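Ginano Kitchen Table Set: read this first

Demonstrations of a robot arm moving crockery and small kitchen things about on a paper-covered table, gathered at the Sokonholm workshop for training pick-and-place policies. 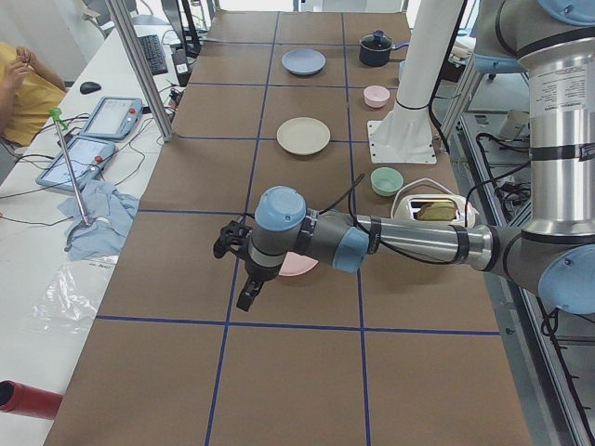

What is in it

1,924 demonstrations, each one a person driving an arm through a single short task. The tasks have names like "plate to next cell", "bowl onto plate" and "lid off pan", and they are exactly as thrilling as they sound. Every demonstration comes with camera video, joint positions, gripper opening and a one-line instruction in English.

Of these, 194 are marked as failures. We kept them. Plates get pinched at the rim and let go early, bowls get nudged into the wrong cell, and lids prove to have opinions. If you only want the successes, filter on the outcome field. Please don't filter on file length, as one user of the first release did, unless you want a model that believes all good work is slow.

The table

Brown kraft paper, with blue tape marking out large rectangular cells, three across. The tape is there for the person laying out the objects and has no meaning to the arm, although a policy trained on this set may well decide otherwise. If you test on a bare table, expect a drop. We saw one and were briefly upset.

The paper is replaced when it tears. The tape is then put down again by hand, so cell edges wander between sessions. Treat cell labels as a rough address and use the recorded poses for anything that needs to be right.

The objects

Plates in several colours (pink, pale blue, cream and white among them), bowls, a lidded saucepan and a toaster. The slice of toast standing in the toaster slot counts as part of the toaster and has no label of its own. There is no "remove toast" task. People keep asking.

Layouts are drawn by a script and set out by a person, who is allowed to ignore the script when it asks for a saucepan on top of a toaster.

How a session goes

1. Run the layout script and set the objects out.
2. Home both arms and open the grippers.
3. Read the instruction aloud. It feels silly and it catches mistakes.
4. Record, stop, mark the outcome.
5. Reset by hand, keeping sleeves out of the workspace.

A session stops at 300 recordings or at lunch. It has always been lunch.

Files

Each demonstration is a folder holding the video, a table of arm states and a small text file with the instruction and outcome. The Tokarz loader reads all of it. Sakov, the older loader, still works but swaps the left and right arm names, and we are leaving that alone because two projects now depend on it.

Known problems

— The forearm often hides whatever is beneath it from the fixed camera. Objects do not vanish, whatever your tracker says.
— People turn up at the side of the table in some recordings. Crop if this matters to you.
— The desk beside the table is never tidied to any standard. Do not use it as a fixed background.
— Gripper opening was logged in the wrong units for part of September. Version 2 corrects this; version 1 does not, and should be deleted with some force.

Licence and changes

Free for research and teaching. Commercial use needs a written agreement with the workshop. Report bad labels through the issue tracker with the folder name and the time in the video. Reports that say only "the plate one" will be closed.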